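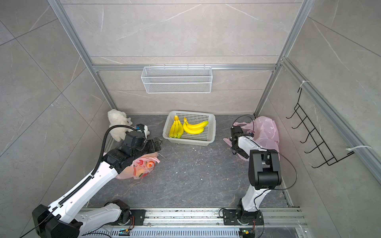

Lehre > Politikwissenschaft > Vergleichende Regierungslehre > Skripte > Sitzung 6

Suchbegriff eingeben Suchen

Sitzung 6: Minderheitsregierungen und wie man mit ihnen lebt

So, ich habe euch nach der letzten Sitzung versprochen, dass ich meine Notizen diesmal vorher hochlade, und siehe da, ich halte mich (fast) daran. Der Abschnitt zum Misstrauensvotum ist noch etwas holprig, den gehen wir zusammen durch.

1. Begriff

Von einer Minderheitsregierung reden wir, wenn die Parteien, die Ministerinnen und Minister stellen, zusammen keine Mehrheit der Sitze im Parlament haben. Klingt banal, aber in den Hausarbeiten geht es jedes Jahr wieder durcheinander! Eine Regierung mit fester Tolerierungspartei bleibt eine Minderheitsregierung, auch wenn sie jede Abstimmung gewinnt. Es zählt, wer am Kabinettstisch sitzt.

Davon zu trennen ist die geschäftsführende Regierung. Die ist nur noch im Amt, bis eine neue steht, und ob sie eine Mehrheit hinter sich hat, ist eine ganz andere Frage.

2. Negativer und positiver Parlamentarismus

Das ist mein Lieblingsteil, deshalb wird er wahrscheinlich wieder zu lang. In Systemen mit positivem Parlamentarismus muss die Regierung eine Abstimmung gewinnen, um ins Amt zu kommen. Beim negativen reicht es, dass sich keine Mehrheit gegen sie findet. Schweden ist das Schulbeispiel: Dort gilt der Vorschlag für das Amt des Regierungschefs als angenommen, solange nicht mehr als die Hälfte aller Abgeordneten mit Nein stimmt. Enthaltungen helfen also der Kandidatin -- und genau das macht sie für kleine Parteien so attraktiv. Man kann eine Regierung dulden, ohne sie den eigenen Leuten schmackhaft machen zu müssen.

In Deutschland ist es vertrackter. Lest bitte Art. 63 GG ganz, auch Absatz 4! Im letzten Wahlgang genügen die meisten Stimmen, und dann kann der Bundespräsident entweder ernennen oder den Bundestag auflösen.

3. Unser Planspiel: der Landtag von Rovness

Für die Übung bleiben wir bei Rovness, das kennt ihr noch aus der Sitzung zum Wahlrecht. Der Landtag hat 86 Sitze, die absolute Mehrheit liegt also bei 44. Die Liste Kolev ist stärkste Kraft, ihr fehlen aber 11 Stimmen. Die Fallia-Partei könnte aushelfen, will aber auf keinen Fall ins Kabinett.

Die Rollen: Nazanin Zamani übernimmt die Verhandlungen für die Liste Kolev, Amândio Serrano die für Fallia. Tuulikki Rautiainen leitet als Landtagspräsidentin die Abstimmung, und Sointu Koskela schreibt das Protokoll. Alle anderen verteilen sich auf die Fraktionen, wie ihr mögt.

Überlegt euch vorher:
- Was steht in einer Tolerierungsvereinbarung, und was lässt man lieber offen?
- Wie kommt der Haushalt durch, wenn Fallia sich nur enthält?
- Was ändert sich, wenn Rovness ein konstruktives Misstrauensvotum hat, also nur durch Wahl eines Nachfolgers abwählen kann?

Bei der zweiten Frage lohnt es sich, wirklich zu rechnen (Enthaltungen zählen nicht überall gleich, schaut in die Geschäftsordnung im Anhang).

4. Zum Weiterlesen

Pflicht ist Kaare Strøm, "Minority Government and Majority Rule", die Einleitung reicht mir. Wer die Sitzung als Prüfungsthema nimmt, schreibt ein Papier von höchstens 3000 Wörtern und meldet das Thema bis Ende Januar bei Sointu Kokkonen an.

Kontakt: Sekretariat Vergleichende Regierungslehre | © Lehrbereich Politikwissenschaft | Nach oben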